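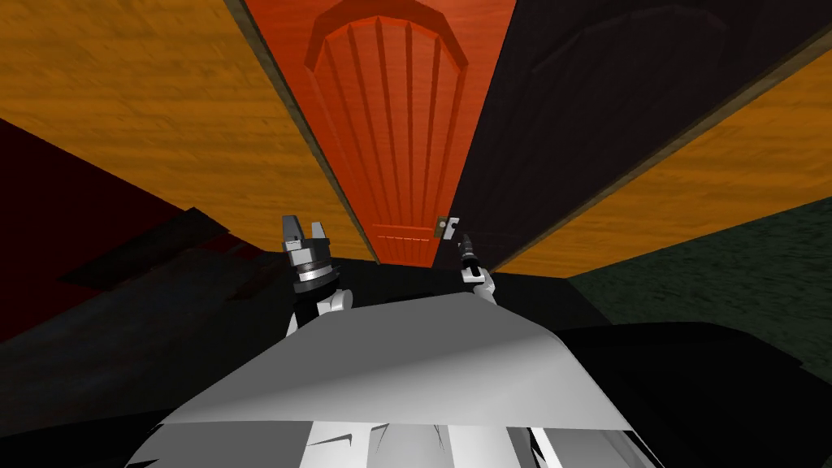 有人在上一篇记录下面留言,问我们为什么还要试别家的仿真套件,自己搭的那套用了这么久,门也能开,柜子也能拉,换一套光迁移就得搭进去一个月,图什么呢。

问得有道理,我把回答写在这一篇里,省得在评论区来回刷屏。

2019年4月30日 · Imre Halász · 试用记录

先说结论的一半:Galemness 我很喜欢,喜欢到昨晚该回家的时候没回。另一半要等抓取那部分跑完再说。

背景给没跟进的同事补一下。Morris 项目要做双臂移动平台在室内的操作,开门、开柜、拧旋钮这一类。真机只有那一台,大家排队排得心浮气躁,所以大部分策略得先在仿真里过一遍。我们现在那套是几年里一点一点糊出来的,门的铰链阻尼写死在三个不同的文件里,改一处忘两处,上个月为了这个浪费了好几天(就是我忘的,承认)。Plaltell 那边给了试用授权,带完整的场景库和机器人模型接口,额度是 2000 个回合,用完为止,不限时间。额度按回合算而不按天算,这一点对我们太友好了!可以慢慢看,出了问题停下来想,不用盯着日历。

安装。比预想顺。驱动版本对上以后一次装完,示例场景直接能开。唯一卡住的是许可证文件的路径里不能有中文,报错信息只说“无法初始化”,我翻了日志才找到。已经写信告诉他们,对方当天就回了,说下一个版本会把提示改清楚。后装的人注意:把许可证放在纯英文目录下面,环境变量指过去,重启终端。

机器人模型导入。我们双臂的描述文件直接丢进去,关节限位、连杆质量都认,碰撞体有一处要手工简化:白色机身外壳的网格太密,物理步长一小就拖得很慢。换成几个凸包拼起来以后速度就上来了。外观网格保留原样,所以机身相机往上看的时候,外壳还是会占掉画面下面一大块,跟真机上的情形一样。这点我特别在意,以前那套为了省事把外壳隐藏掉了,策略在仿真里看得清清楚楚,一上真机就被自己的肩膀挡住。

机身相机的视场角和安装角都可以在一个面板里拖,改完马上看到结果,不用重启场景。我拿那扇橘红色的门试了好久,从下往上仰着看,门板收得厉害,门锁那块小灰金属片又刚好落在右爪旁边的位置。视觉那组之前抱怨训练数据里全是正对着门的角度,太干净。那就给他们一点不干净的,仰角随便加。

门的物理参数。每扇门一份独立的配置,铰链摩擦、回弹、门体质量都在里面,可以给范围,每回合重新抽。我把范围开得很宽,有几次抽出来的门重得离谱,双臂一起推都推不动,看着又好笑又心疼。后来按真机测的数据把范围收回来了。配置文件在共享盘 Prellham 机房那个目录里,文件名带 door 的就是,请不要直接改,复制一份再动。

材质。木纹、石纹、地毯都能换,带噪声的地面材质默认就有。颜色偏艳,橙色尤其橙。我一开始嫌假,后来想想,随机化的时候饱和度也是要扰动的一项,先不管。渲染速度在我们那台旧工作站上够用,双腕相机加机身相机同时开,比旧系统快,具体快多少等我认真测一次再填,今天只是手感,不写数字免得以后被引用。

旋钮任务。这是我今天花时间最多的一块,也是最上瘾的一块。目标是让爪子从下方接近,把黑色的圆柱件放到两指之间,再合拢、旋转。仿真里最难的一直是对中:两指离圆柱的间隙左右不等,一合就把它顶歪,或者一根手指先碰上,接触力突然跳上去,求解器就开始抖。Galemness 的接触模型在这里表现得很稳,我故意把对中偏差往大里调,抖动仍然在能接受的范围。圆柱是多面体近似的,侧面棱角看得出来,理论上旋转的时候力矩会有小台阶。我在力矩曲线上放大看,台阶确实有,幅度不大。想更圆可以提高细分,代价是慢,参数叫 facet,默认值保守。建议先不动。

腕部相机在这个姿态下的视角也值得存档,手爪本体占了下边,后面那块白色带大理石斑纹的板子伸出画面左边去,策略能看到的有用信息就集中在中间那一小片。 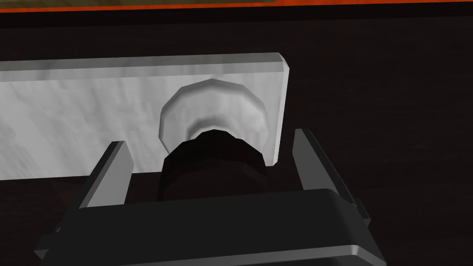

旋钮任务的结果和一个坑

用旧策略(没有重新训练,直接搬过来)跑旋钮,成功率 54%。在旧系统里这个策略的数字好看得多,所以第一眼看到我有点慌,以为接口写错了。查了一圈,接口没错,是旧系统把摩擦给得太大,爪子随便一夹就能拧动。换到新的接触模型下面,原来那种马马虎虎的夹法就打滑。换句话说,旧数字里有水分,而且水分就来自那几个写死的参数。

然后把夹持力的下限往上提了一档,闭合之前加了一小段等待,让腕部先停稳。同样的场景再跑,76%。只改了这两处!没有重新训练,没有换网络。我兴奋得在走廊里走了两圈。当然也可能是这批场景抽得比较好,随机种子我固定了同一组,但还是想换一组再跑一遍才敢往项目周报里写。

坑在这里:等待那一段如果写在控制循环外面,物理时间会继续走,而指令停在上一帧,门类场景里回弹大的门会趁这个时候自己合回来。要写在循环里,发保持指令。我写在外面,跑了半个下午才发现,那些回合的额度就当交学费了。目前额度用掉 600 多回合,其中相当一部分就是这么没的。

顺便记下日志格式。每个回合一个目录,里面有关节轨迹、接触事件、各相机的图像序列,时间戳是统一的。统一的时间戳!用过旧系统的人应该懂我在高兴什么,以前图像和关节数据对齐全靠一个谁也不敢动的脚本。接触事件里写明了是哪个碰撞体碰到哪个碰撞体,名字就是描述文件里的名字,查起来很直接。缺点是图像默认无损存储,硬盘掉得飞快,跑大批量之前务必把压缩打开,选项在输出那一页的最下面,藏得有点深。

回放工具也好用。可以从任意一帧重新接管,改掉后面的动作接着跑。失败回合我就从合拢前的那一刻切进去,手动挪一点腕部角度,看它会不会成功,几次下来就大概知道策略差在哪儿了。接管出来的分支不计入额度,这个我专门写信确认过。

柜面接近任务

下一个是贴着木质柜面移动手爪。任务本身无聊,就是张着爪子靠近一个大平面,再沿着它找把手,但它专门暴露两类毛病:一类是深度估计在大片木纹上发飘,一类是单侧手指先蹭到表面。今天跑的这几段里右指离木面非常近,左指那边还悬在空处,两边的背景明暗差得很大,左暗右亮。视觉那组的分割模型在这种一半暗一半橙的画面上到底行不行,我很好奇,原始序列已经放过去了,等他们回话。

木纹上的小斑点和浅浅的横缝对特征匹配有帮助,把材质换成纯色以后定位误差马上变大。这个对比很有说服力,我准备做成一张图放进报告。不过也要小心,真实的柜子不一定有这么丰富的纹理,实验室角落那只白柜子就光滑得什么特征都抓不到。所以随机化里纯色材质的比例不能太低。现在默认的比例对我们来说偏低,要改。

碰撞余量的设置有点绕。手指的碰撞体外面有一层余量,余量太大,离木面还有一段距离就报接触;余量太小,高速靠近时会穿进去一点再被弹出来。我试下来,速度慢的时候用小余量,速度快的时候用默认值。套件支持在回合中途切换,文档里只有一句话提到,接口名也没给全,我是在示例代码里翻到的。文档整体写得认真,就是这类进阶用法散在各处,要靠搜。

柜面这一项今天没有统计成功率。判定条件我还没想好:碰到把手算成功,还是握住算成功?旧系统里用的是前者,我倾向于后者,但这样跟以前的结果没法比。欢迎在下面吵一吵。
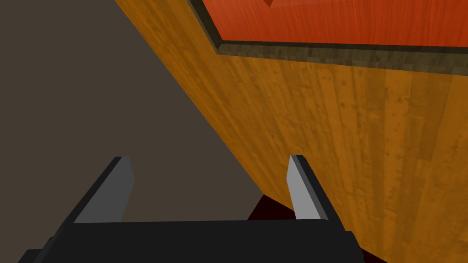 Imre Halász

接着写晚上的部分,上面是白天陆续记的,有重复的地方懒得删了。

跟 Plaltell 的技术支持通了一次电话,问了几件拖着没问的事。多机并行需要另外的授权,试用版里没有,正式报价五月给。自定义传感器可以写插件,他们愿意给一个力传感器的样例,我说要,越快越好。触觉目前没有,路线图上有,没说什么时候。这一条对 Morris 后半段影响不小,所以采购之前得弄明白我们到底多依赖触觉,别到时候又自己糊一层。

还问了场景导出。我们自己改过的场景可以导出成通用格式,材质会丢一部分,物理参数单独存一份文本。也就是说哪天不用他们了,东西还能带走。这让我放心很多。以前吃过这种亏,在别家的格式里攒了一堆场景,后来全部重做。

关于留言里那个问题,为什么要换。迁移要花时间,这个我不否认,我估计比一个月短,但我的估计向来偏乐观,大家自己打折。让我动心的是旋钮那一项里看到的东西:旧系统一直在替我们的策略遮丑,而我们照着那个数字做了很多决定。哪怕最后不买,单凭这个试用也值了,旧系统的摩擦参数明天我就去改。

不满意的地方也记下来,免得看着像广告。界面字体太小,在高分屏上要凑到跟前看,缩放设置改了不生效。批量任务中途取消以后,后台进程有时候还在,得手动杀掉,不杀的话下一批会报端口占用。双臂同时规划的时候偶尔会给出两只手臂绕远的轨迹,看着像在伸懒腰,安全是安全,就是慢。机身和手臂之间的自碰撞默认是关的!导入完第一件事就是把它打开,我差点漏掉。

真机对照还没做。计划是挑旋钮任务里表现最稳的那组参数,在真机上跑同样的起始姿态,先低速,夹持力从小往上加。夹爪指面的磨损情况我不太放心,上真机之前要换一副新的指垫,备件柜里还有。排队表上我已经占了一格,想搭车测别的东西的人请直接在表里写备注,不要来敲我的门,我大概在调 facet。

待办

换一组随机种子重跑旋钮,确认提升还在。
柜面任务的成功判定,听完大家意见以后定下来。
自碰撞默认打开,写进启动模板。
渲染速度认真测一次,三路相机全开和单路都测。
图像压缩选项写进共享文档,放在最前面。
问视觉那组要分割结果。

剩下的额度先留给旋钮和柜面,门类场景暂停,想用的人提前说一声。账号还是原来那个,密码没变。

评论 7 · 分享 3

Prellham 内部试验记录 · 联系本页作者请在下方留言 · 返回顶部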